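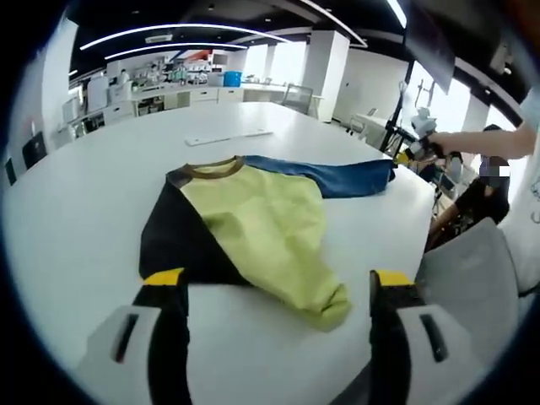
A raglan-style shirt in yellow-green, black and blue, partly folded, with a brown ribbed collar.

The Shirt With Four Colors: Folding, Storing and Keeping the Raglan

Few garments stay in a household as long as the long-sleeved casual shirt. It is worn under a jacket in October, on its own in April and as nightwear once the cuffs have lost their shape. The textile care staff at Tameck, the clothing library on the east side of Paltinton, handle more of these shirts than any other item, and the raglan accounts for a large share of them.

The raglan is defined by its sleeve. In a conventional shirt the sleeve is joined at the shoulder by a seam that circles the arm. In a raglan the sleeve continues to the collar, and the seam runs at a slant from the underarm to the neck. The cut gives the arm more room and allows the maker to set one color against another along a long, clean line. Color-blocked versions carry the idea further, with each sleeve in a shade of its own.

The same cut makes the shirt awkward to fold. Most people learn to fold a shirt by finding the shoulder seam and turning the sleeve in along it. On a raglan there is no such seam to follow. The sleeve is turned in too far or not far enough, the collar pulls to one side, and the finished stack leans.

Tameck teaches a method that takes the collar as its guide. The shirt is laid face down on a smooth table with both sleeves stretched out flat. The hand is passed once from the collar to the hem and once along each sleeve to the cuff. An imaginary line is then drawn from a point midway between the collar and the underarm, straight down to the hem. The side of the shirt is brought in along that line, and the sleeve is turned back on itself so that it lies parallel to the edge. The second side follows. The hem is brought up by a third, then again to meet the collar, and the shirt is turned over.

A practiced folder completes the sequence in 20 seconds. Visitors to the Sunday workshop generally need a few attempts, and the second sleeve is where most of them slow down. The staff recommend leaving the cuffs until the rest of the sleeve is flat, as a wrinkled cuff folded inside the bundle will press its mark into the front panel.

The surface matters as well. A bed is soft and allows the fabric to shift under the hand. A hard, smooth tabletop keeps the body of the shirt where it has been placed - provided the table is deep enough to take the full length from collar to hem. Where space is limited, the sleeves may be folded one at a time.

Shirts in strongly contrasting colors require some attention before they reach the table. Tameck washes them inside out at 30 degrees Celsius and dries them flat, out of direct sun. New pieces are washed alone for the first few cycles. Ribbed collars are eased back into shape by hand while damp and are never hung from a peg.

For storage, the library uses Flidora drawer inserts, which hold folded shirts upright with the collar edge showing. Ten to a row is the limit; a tighter row creases the pieces in the middle. Households without inserts can obtain much the same result with a shoebox.

The workshop is held in the Iwasaki Room on the ground floor. Places are free of charge, and participants are asked to bring two long-sleeved shirts of their own, washed and dry. Repairs to cuffs and collars are accepted at the front desk during regular opening hours.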